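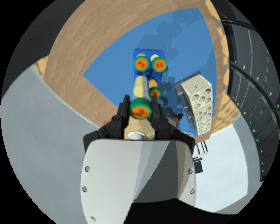
Imelda Pangilinan wrote to me that the Gatby hand mixer is too loud for a small apartment, and she asked if I still like mine after the summer. Yes, I still like it, but she is right about the noise.

I bought it in June for 655 pesos at the Wesari store. It has 2 speeds and a cord that is a little short for my kitchen. On the low speed I can mix 200 grams of butter with sugar and nothing jumps out of the bowl. The high speed is good for egg whites. For bread dough I don't recommend it, the motor becomes slow and I finish by hand.

Cleaning is easy. The beaters come out with one button, but the button is hard to push if your fingers have oil.

My old Brarkent was more quiet and also more heavy, my wrist was tired after one cake. I give the Gatby four stars of five. I would pay a little more for a longer cord.

Contact | © 2021 Agbayani Kitchen Notes | Back to top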